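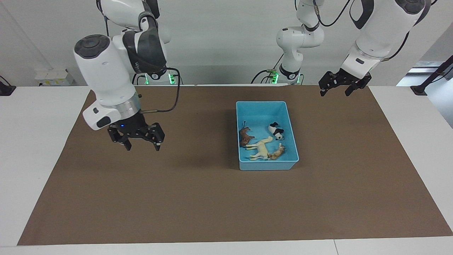
Denau wrote: Are they the solid rubbery kind or the hollow kind? I'd want to know that before telling anyone to put them in water, so check the bellies for a seam or a little hole first.

Fair point, Denau, and I've gone and checked! Let me put the whole question back up so it makes sense to people coming in new.

Storing and cleaning little plastic animals - how do you do it?

Posted in Home & Family, Plaltdale Neighbors Help Board

I have inherited a ridiculous number of toy animals. Some were mine, some came from my cousin's kids, and a big bag came from the church rummage sale in January (I have no self control at rummage sales). Horses, farm stuff, zoo stuff, a panda, a few that could be dogs or could be deer depending on who you ask. The oldest ones are from a farm set with 1967 molded on the bottom of the barn, so I'm a little nervous about those.

I've started sorting them into small open plastic bins, a few at a time, and my daughter loves that because she can carry one to the rug by herself. The trouble is that the long-legged horses end up on their sides with everybody else's feet tangled in them, and I'm scared of bent legs. Also some of them are sticky. I don't know what the sticky is.

So: 1. what do I wash them with, 2. is it okay to store them lying down, and 3. can a bent leg be fixed? After looking, most of mine are solid. The older farm ones are hollow and two have a tiny hole underneath.

Answer 1 (marked helpful by 9 people)

Okay, I have done this more times than I want to admit, I ran the toy corner at a preschool until my knees quit on me.

Solid ones: sink, warm water, a squirt of dish soap, old toothbrush. Get into the manes and between the ears, that's where the gunk lives. Rinse and stand them on a towel overnight. Skip the dishwasher, I lost a very nice giraffe that way.

Hollow ones with a hole: don't dunk. Damp cloth with a bit of soap, then a clean damp cloth, then dry them off. If water gets in, it sits there for ages and you get black specks inside that you'll never reach. I'd keep your 1967 set away from soaking altogether - the paint on those old ones can be touchy, so try a spot under a hoof first.

Sticky can be juice, and that washes right off. If it's still tacky after a wash and a dry, it may be the plastic itself breaking down. Keep those apart from the rest. I wrap mine in plain paper and I don't give them to little kids.

Lying down is fine for a soft-sided animal for a day or a week. For months, I wouldn't put anything heavy on top of the horses. Keep the bins shallow, and let the chunky ones (bears, pandas, pigs) go in a deeper box where they can pile up all they like.

Answer 2

For bent legs, hot tap water in a mug, hold just the leg in it for 90 seconds or so, bend it gently back where it belongs and then straight into cold water and hold it there. Grown-up job. I had to do one of mine twice. Don't try it on brittle old plastic, it'll snap on you.

Answer 3

we have over 2000 in this house if you count the dinosaurs lol. just throw them in a Zulo tub and put the lid on, they're toys

Reply from the original poster

Thank you all! Washed the first batch last night and most of the sticky came off, so I'm guessing juice. I did find one cow that's still tacky so she's in paper in the hall closet. Going to try the mug thing on a foal this weekend. Does anybody know if Bozkurt still carries the shallow bins? I only want the low ones, the tall ones never get put back on the shelf at our house.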